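1/ So, der Küchenvorrat ist dran, und ich habe richtig Lust darauf! Alles, was bei uns getrocknet in halb offenen Tüten herumliegt, kommt in kleine Portionsbeutel und wird zugeschweißt. Ich schreibe nebenbei mit, weil mich nach dem letzten Mal so viele gefragt haben, wie ich das mache.

2/ Kurz zur Ausgangslage: eine Schublade, in der sich Tüten mit Gummiband, Tüten mit Wäscheklammer und Tüten mit gar nichts stapeln. Unten drin eine Schicht Krümel, die ich keiner Sorte mehr zuordnen kann. Die Hälfte war weich. Trockenobst, das an den Zähnen klebt wie Kaubonbon, ist ja manchmal ganz nett, aber Chips aus dem Dörrgerät müssen krachen!

3/ Erster Schritt ist immer das Ausräumen. Alles raus, Schublade auswischen, trocknen lassen, dann erst mal Kaffee. Ich mache das gern am frühen Abend, wenn in der Küche keiner mehr kochen will und ich den Tisch für mich habe.

4/ Dann der Probebiss. Von jeder Sorte ein Stück. Was weich geworden ist, geht noch mal auf die Siebe vom Dörrgerät, auf niedriger Stufe, und muss danach komplett auskühlen. Bitte nehmt euch die Zeit! Warm eingepackt beschlägt die Folie von innen, und dann habt ihr euch die ganze Mühe umsonst gemacht. Mir ist das mit einer ganzen Ladung Birne passiert und ich trauere ihr immer noch nach.

5/ Zu den Beuteln: Ich habe im Juni bei Ikbridge einen Karton mit 4.000 Stück bestellt. Ja. Viertausend. Ich hatte den Staffelpreis gesehen und nicht weitergedacht. Der Karton steht seitdem im Flur und ist inzwischen eine Art Ablage für Schals. Aber die Beutel sind klasse, schön klar, man sieht sofort, was drin ist, und sie stehen beim Befüllen nicht so störrisch ab wie die von vorher.

6/ Der Arbeitsplatz ist bei mir immer gleich aufgebaut. Links das Kleinzeug, vor mir der Beutel, rechts das Schweißgerät mit hochgeklapptem Arm. Das Kabel läuft nach hinten weg, damit ich nicht mit dem Ärmel hängenbleibe. Und möglichst viel freie Fläche! Ich habe das früher auf einem Eckchen neben dem Toaster gemacht und mich jedes Mal geärgert. 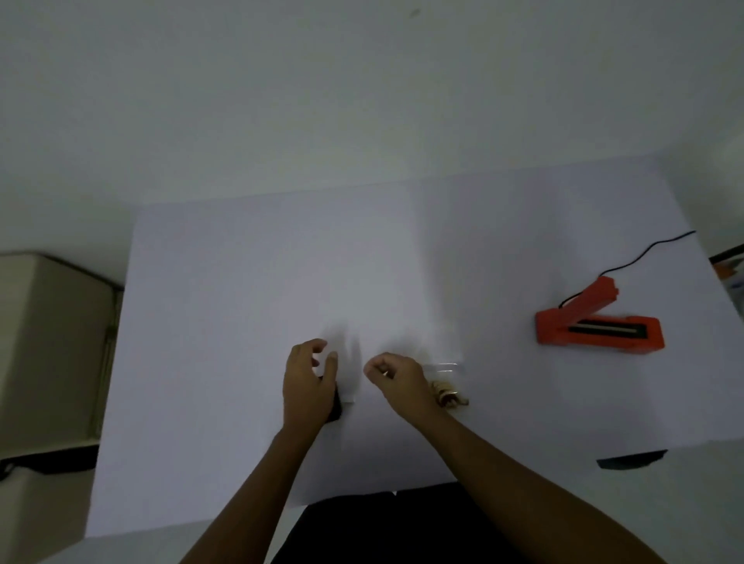

7/ Befüllen. Lieber weniger hinein, als man denkt. Eine Handvoll reicht völlig, das ist genau eine Portion für die Jackentasche oder die Brotdose. Den Inhalt streiche ich nach unten, bis er sich in den Ecken sammelt, dann bleibt oben genug glatte Folie für die Naht.

8/ Und die Folie muss oben wirklich sauber sein. Zucker, Gewürz, ein winziger Krümel – schon hat die Naht eine Lücke. Ich wische den Rand innen einmal mit trockenem Küchenpapier ab. Bei Chili und Paprika gleich zweimal, und danach nicht in die Augen fassen (fragt nicht).

9/ Luft raus! Ohne Vakuumgerät geht das ganz gut von Hand: Beutel flach hinlegen, mit der Handkante vom Boden zur Öffnung streichen, Öffnung zwischen den Fingern zusammendrücken. Bei empfindlichen Sachen lasse ich absichtlich ein kleines Polster drin, sonst sind es am Ende Brösel. Bananenchips sind robust, Erdbeerscheiben überhaupt nicht.

10/ Schweißen. Mein Gerät ist ein Dirkuso, gebraucht gekauft, und ich bin völlig begeistert davon. Bei meiner Folie steht der Regler auf 4. Arm runter, drücken, und dann kommt der Teil, den ich am Anfang immer falsch gemacht habe: nach dem Impuls noch einen Moment geschlossen halten. Die Naht muss unter Druck abkühlen. Wer sofort aufreißt, zieht die weiche Folie auseinander und bekommt so eine wellige, dünne Linie.

11/ Testet vorher an einem leeren Beutel! Naht machen, abkühlen lassen, kräftig ziehen. Geht sie auf: Regler etwas höher. Schmilzt die Folie durch: Regler runter. Bei dickerer Folie von einer anderen Marke fängt man wieder von vorne an. Ich habe mir die passende Stufe auf ein Stück Klebeband geschrieben und das innen an die Kartonklappe geklebt.

12/ Gerade kam die Frage, ob man auch Beutel mit Zipverschluss schweißen kann. Kann man, und ich finde das sogar am besten! Die Naht kommt oberhalb vom Zip hin. Zum Öffnen schneidet man oben ab, und danach lässt sich der Beutel noch zudrücken. Wichtig ist nur, dass der Streifen über dem Zip breit genug ist. Direkt auf dem Zip zu schweißen wird nichts, das Material ist dort viel zu dick.

13/ Zwischenstand: erste Sorte fertig, zweite halb. Der Kaffee ist kalt, die Laune ist bestens. Im Hintergrund läuft die neue Platte von Dustier, die passt hervorragend zu stumpfsinniger Handarbeit. Immer im Takt: füllen, streichen, drücken.

14/ Was ich außerdem liebe: wie sich das anhört. Das Rascheln, das kleine Klicken vom Gerät. Ich könnte stundenlang so weitermachen. Gut, ich MUSS auch noch eine Weile so weitermachen, der Berg ist noch da.

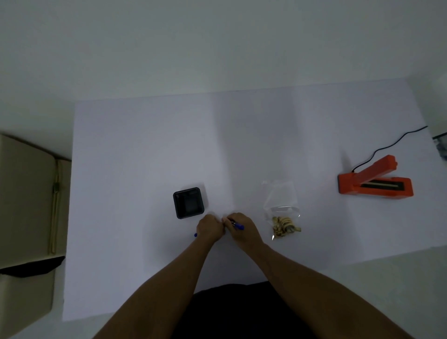
15/ Beschriften ist mein Lieblingsthema, und ich war darin jahrelang furchtbar schlampig. Sorte und Monat, mehr braucht es nicht, aber es muss auf jeden Beutel. Ich schreibe, bevor ich fülle, solange die Folie noch glatt auf dem Tisch liegt, denn auf einem gefüllten Beutel rutscht der Stift über jede Beule. Der blaue Stift mit der Kappe ist dabei mein ständiger Begleiter, und er bekommt seinen festen Platz neben dem schwarzen Schälchen, sonst suche ich ihn nach jedem zweiten Beutel. Blau lässt sich auf der klaren Folie über hellem Inhalt prima lesen. Probiert aber vorher aus, ob eurer auf Folie hält, bei manchen Stiften wischt man mit dem Daumen einmal drüber und der Monat ist weg.

16/ Wer eine unlesbare Handschrift hat (hallo!): ein Papierstreifen mit in den Beutel geht auch. Oder ein Etikett von außen. Etiketten lösen sich bei mir im Keller aber gern ab, dann liegt unten in der Kiste ein Häufchen Zettel und oben lauter anonyme Beutel.

17/ Ein Schälchen neben dem Arbeitsplatz kann ich sehr empfehlen. Da kommt alles rein, was sonst wegkullert: abgeschnittene Folienränder, Bruchstücke, das eine Stück, das nicht mehr in die Portion passt. Die Bruchstücke wandern morgen ins Müsli. Also, falls sie bis morgen durchhalten.

18/ Zur Haltbarkeit, weil das immer kommt: Zuschweißen macht nichts haltbar, was vorher nicht haltbar war. Es hält Luftfeuchtigkeit und Motten draußen, und das ist bei trockenen Sachen schon die halbe Miete. Frisches, Feuchtes, Gekochtes gehört in den Kühlschrank oder ins Gefrierfach, egal wie schön die Naht ist. Und dunkel lagern, die Beutel sind ja durchsichtig. Bei mir stehen sie in einer Kiste mit Deckel.

19/ Noch eine Lektion vom letzten Mal: Nach 6 Wochen habe ich bei der ersten Ladung alle Beutel einmal durchgedrückt. Ein kleiner Druck mit der flachen Hand, und man hört sofort, ob irgendwo Luft entweicht. Zwei waren undicht, beide hatte ich nach dem Abendessen im Halbschlaf gemacht. Beide sofort aufgegessen, Problem gelöst.

20/ Und fertig für heute! 32 Beutel, alle beschriftet, alle dicht (habe gedrückt!). Sie stehen jetzt aufrecht in der Kiste wie Karteikarten, vorne die Sorten, die schnell weggehen, hinten die für den Winter. Ich habe die Schublade schon dreimal aufgezogen, um sie leer und sauber zu bewundern.

21/ Ein paar Beutel gehen mit zum Tauschregal im Café Delacroix. Da darf man Selbstgemachtes hinstellen und sich dafür etwas anderes nehmen. Beim letzten Mal bin ich mit einem Glas Quittengelee nach Hause gekommen, das so gut war, dass ich es mit dem Löffel gegessen habe. Ich hoffe sehr auf Nachschub!

22/ Zum Aufräumen noch: Stecker vom Schweißgerät ziehen, Arm oben lassen, bis alles abgekühlt ist, und dann den Streifen mit einem weichen, trockenen Tuch abwischen. Da setzen sich gern kleine Folienreste fest. Bitte nicht mit dem Messer kratzen, die Beschichtung nimmt das übel, und Ersatzband aufzukleben ist eine Fummelei.

23/ Als Nächstes sind die Kräuter dran, die hängen noch kopfüber im Flur, direkt über dem Beutelkarton. Falls jemand weiß, wie man Salbei abrebelt, ohne dass er bis ins Schlafzimmer fliegt: gern her damit! Und wer in der Nähe wohnt und leere Beutel braucht, schreibt mir. Es sind noch genug da.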